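カテゴリ:台所と道具の手入れ > 電源まわり

年末の片づけを前に、電源タップを見直しておきましょう

毎年のことですが、12月に入ってしまうと急に気ぜわしくなって、電源タップのことなどすっかり後回しになります。ですから私は、まだ暖房をつけたり消したりしている今ごろのうちに、家じゅうのタップを一度全部引っぱり出してくることにしています。棚の裏、作業机の下、冷蔵庫の横、それから長いこと使っていない部屋の隅。集めてみると、こんなにあったかしらと毎回思うのですよね。うちは古い家で壁のコンセントが少ないものですから、どうしてもタップに頼ってしまいます。

さて、集めたタップはまず広い机の上に一本ずつ置きます。床にしゃがんでやるより腰が楽ですし、何より傷や汚れがよく見えます。机の上は先に乾いた布でさっと拭いて、飲みものは別の場所へ。お茶を片手に始めたくなる作業ですが、ここだけは我慢して、終わってからゆっくりいただきましょう。
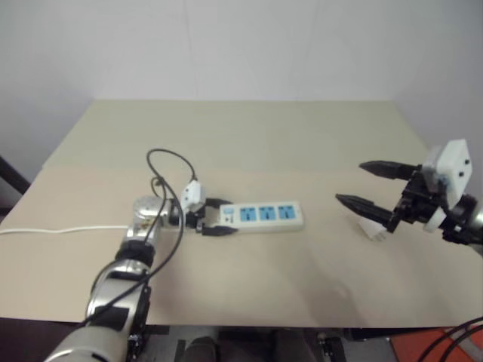

タップの掃除は、何もつながっていない状態にするところから始まります。壁側のプラグを先に抜いて、それから機器のプラグを一つずつ抜いていきます。コードを引っぱって抜くのは、急いでいるとついやってしまいますが、根元が傷みますからプラグの胴をしっかり持ってくださいね。机の上には、白い本体に水色の差し込み口が三つ一列に並んだタップのほかに、黒いプラグと小さな白いプラグもあります。こういうふうに色が違っていれば見分けがつきやすいのですが、白いものばかりのお宅では、抜く前に何のプラグか書いた紙テープを巻いておくと、戻すときに本当に助かります。私は昔、電話機と卓上ライトのプラグを取り違えて、電話がつながらないと半日も大騒ぎしたことがありました。

全部抜けたら、差し込み口を見ます。ほこりがたまっていたら、乾いたやわらかい刷毛で外側へかき出すように払います。穴の中に金属のものや綿棒、つまようじを入れてはいけません。水やスプレー式の洗剤をじかに吹きかけるのもやめてください。掃除機の細いノズルを少し離してあてるやり方は、工具好きのオッタヴィオ・デルーカさんに教わったのですが、払ったほこりが舞わなくて、なかなか具合がいいですよ。

本体の外側は、固くしぼった布で拭いてから、必ずから拭きをします。白いプラスチックは手あかや擦れたあとが目立ちますね。灰色の薄い汚れは、布に中性洗剤をほんの少しつけて軽くこすると落ちることが多いのですが、こすりすぎると表面のつやがなくなってしまいます。少しくらい残っても気にしないことにしましょう。拭いたあとはすぐに使わず、一晩風通しのよいところに置いておくと安心です。

拭くのに力を入れるときは、本体の端のほうを両側からはさむように支えると、するする逃げていきません。片手で上から押さえるだけだと、机の上で回ってしまって案外やりにくいものです。 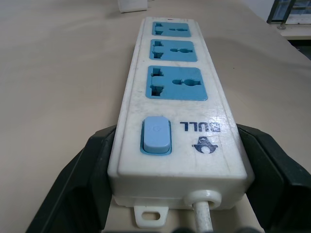
それから、コードの付け根のところ。本体からコードが出ているあたりは、いちばん曲げられて、いちばん傷みやすい場所です。指でそっと触ってみて、ひびや妙にやわらかいところ、ふくらみがないか確かめてください。スイッチつきのものなら、何もつながないまま二、三度入り切りしてみて、手ごたえがぐらぐらしていないかも見ておきます。差し込み口のまわりが茶色く変わっているもの、使っているうちに熱くなった覚えのあるものは、惜しがらずに手放しましょう。私はもったいないがりなので、これがいちばん苦手です。ご自分で分解して直そうとは、どうか思わないでくださいね。

買った年がわからなくなるのも困りものです。新しく買ったタップには、裏側に小さなシールを貼って、年と月を書いておきます。うちでは長くても五年を目安に替えるようにしていて、台所で使うものはもう少し早めです。油やほこりがつきやすい場所ですから。

片づけるときのコードは、きつく巻かないのがこつです。本体にぐるぐる巻きつけるときれいに見えますし、引き出しにもすっきり入るのですけれど、付け根に無理がかかってしまいます。手のひらより大きいくらいの輪をゆったり作って、面ファスナーのひもで一か所だけ軽くとめておけば十分です。針金入りのひもは、被覆を傷つけることがあるので私は使いません。それと、使うときには束ねたままにしないこと。熱がこもってしまいますからね。

しまう場所は、乾いていて、上に重いものがのらないところを選びます。うちでは靴の空き箱に立てて並べ、ふたに部屋の名前を書いています。見ばえは少々あれですが、家族の誰が見てもすぐわかるので、長いこと続いています。

壁に戻すときは、抜いたときと逆の順番です。機器の電源が切れているのを確かめ、タップに機器のプラグを根元までしっかり差し、最後に壁へ。家具の後ろに置くなら、プラグが棚板に押されて曲がらないか、のぞいて見てください。電気ストーブや電気ケトルのような、たくさん電気を使うものは、タップにまとめず壁のコンセントから直接とるようにしましょう。タップの裏には合計で何ワットまでと書いてありますから、老眼鏡をかけてでも一度読んでおいてくださいね。

最近の記事
・作業机の引き出し、手前に入れるものと奥に入れるもの
・刷毛と筆の洗い方、乾かし方
・延長コードを床にはわせるときの注意
・冷蔵庫の下のほこりを取る
・紙テープと油性ペンでできる名札づくり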